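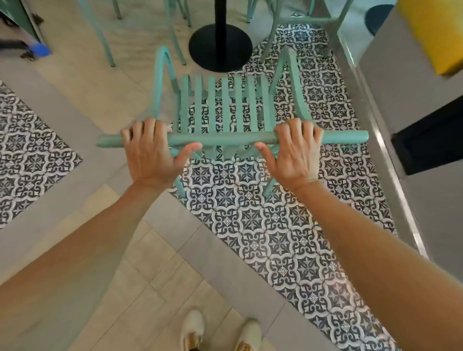 Incidencia 3033
Producto: Skyrme, módulo de recolocación de sillas
Local: cafetería Nonddale
Apertura: 9 de febrero de 2021
Estado: abierta

El cliente pide que el robot deje las sillas arrimadas a las mesas al cierre. En la prueba nocturna colocó bien 16 de 30. En las demás soltó el respaldo antes de tiempo o se paró a medio camino.

Registro:
Reiniciado el módulo, mismo resultado. Actualizado el mapa del suelo. El planificador sigue tomando el dibujo blanco y negro de las baldosas por obstáculos bajos. A mano, el trabajo se hace cogiendo el travesaño superior con las dos manos.
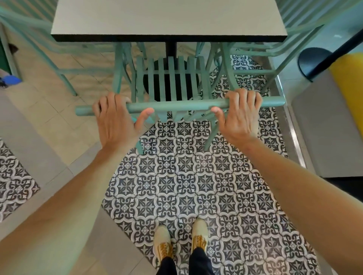 Soporte Jornholm: con un solo brazo la silla gira al arrastrarla, lo vemos en otros locales. Probad con 2 brazos y velocidad reducida. Para metal y madera usamos el mismo perfil de fuerza.

Aplicado el cambio. La silla ya no gira, pero cada mesa lleva casi el doble de tiempo. Queda el fallo al llegar al pie central: las patas lo rozan y el robot lo registra como colisión.

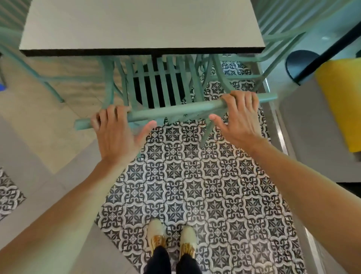

Se ha subido el umbral de contacto y falta repetir la prueba completa. Mientras tanto, el personal sigue arrimando las sillas. Tronville no da por válida la función para uso sin supervisión. Pendiente de nueva versión del planificador.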